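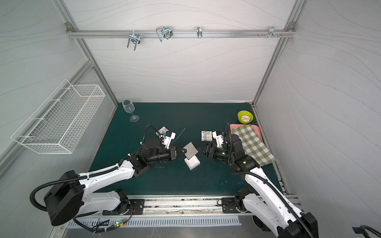

Necklace gift boxes: foam first or chain first?

Wanting Hou
Sunday, July 21, 2024
I'm packing 60 necklaces as gifts and would like to settle on one way of doing it. Each is a thin silver chain with a small dark pendant, and each goes in a white box with a piece of dark gray foam. The chain goes over the foam and then both go into the box together. My trouble is the pendant. It slides to one side when the foam goes down, and then I have to lift everything out again.

The table has a teal top. I keep the back for things I don't need in reach: a wine glass on the left, and on the right a little bowl with a pastry and the pink tray with the green checkered cloth. 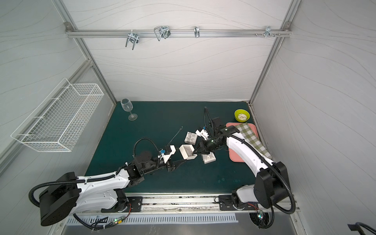
The middle I keep for the boxes I'm working on. I would also like to know if people tie the ribbon before or after the necklace goes in. I have been doing the lids ahead of time and I'm not sure it saves anything.

bellamy60
Chain first. Lay it flat, check the clasp, then bring the foam to it. If you hang it over foam that is already bent, the two sides never come out even. And move the pastry. Crumbs and gift boxes don't mix.

Wanting Hou
The pastry is at the far corner and can stay there. I tried chain first on 6 of them and got more tangles. Folding the foam gives me something to hold.
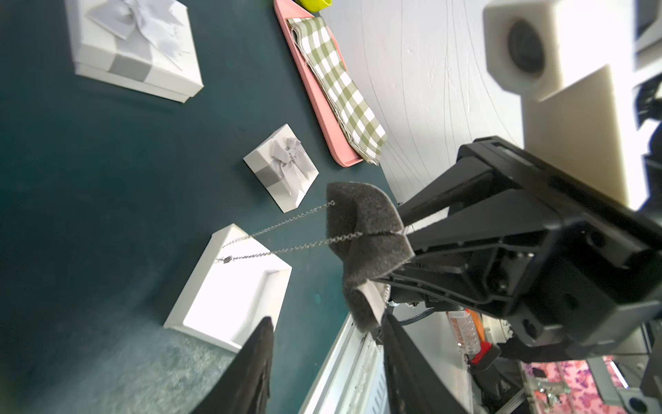

Chain over the folded foam, open box below the pendant, two boxes with bows.

cundero_k
I agree with folding. Cut two small slits in the top edge of the foam and tuck the chain into them before you lower it. The pendant then stays in the center. Bows go on last for me. A bow on a loose lid gets crushed when you set it down.

Wanting Hou
I'll try the slits tonight. On the bows I'm less sure - mine are on the lids already and I pick the box up by its long sides, so the ribbon isn't touched.

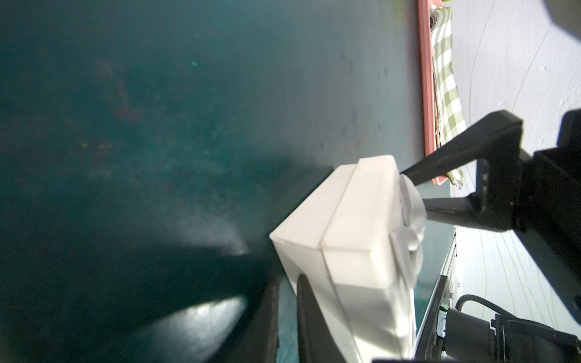 Renato Policarpio
Long sides is fine for a stiff box. With thin card you push the walls in and the foam pops up, so I hold mine from underneath. I don't agree about the slits. They catch a fine chain, and whoever gets the gift has to pull it free. A dab of removable glue dot behind the clasp does the same job.

bellamy60
Glue near silver is a bad idea in July. Mine went gummy in the mail.

cundero_k
Slits only catch if you cut them with scissors. Use a blade and go no deeper than the chain needs.

Wanting Hou
I only have scissors here. Does a craft knife leave a clean edge on soft foam, or does it need something finer?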